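Pre-show safety check: Flukalby Hall, main room
Date: Nov 14, 2021
Event: Zidis album launch, support from Bemier
Capacity: 400 standing, 50 seated on balcony

1. Fire exits clear, doors open fully – YES
Side door sticks at the bottom. Opens with a push. Needs planing before the next show.

2. Emergency lighting – YES
All lit on test. 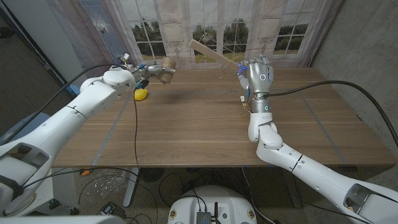
3. Stage power – YES, with comment
Bemier's keyboard supply had a worn plug. Swapped for a house lead. The old one is tagged and must not go back on stage.

4. Cables taped or ramped – PARTLY
Run from the mixing desk to stage left is taped. The monitor feed still crosses the walkway. Ramp to go down before doors.

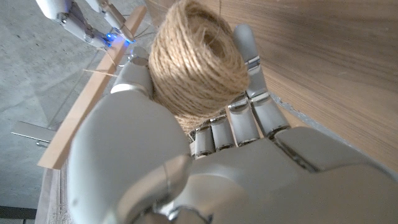 Ball of twine, held in hand.

5. Speaker stacks strapped – YES
Straps replaced in August. No fraying.

6. Sound level – TO DO
Take readings at the desk and the front rail during the Zidis soundcheck. Earplugs to be on the bar by doors.

7. Smoke machine – NOT IN USE
Zidis asked for haze. Refused until the detector over the stage is looked at. Valcárcel quoted 1,182 for the full job, awaiting approval. 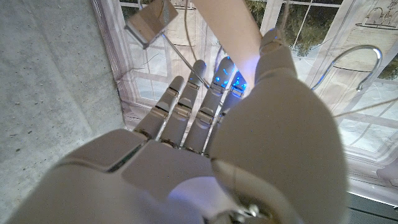

Hand with fingers extended, concrete to the left.

8. Front barrier – YES
All 4 sections pinned. Feet level.

9. First aid kit – NO
Short of large dressings and eyewash. Restock before doors.

Result: open only when items 4, 6 and 9 are signed off.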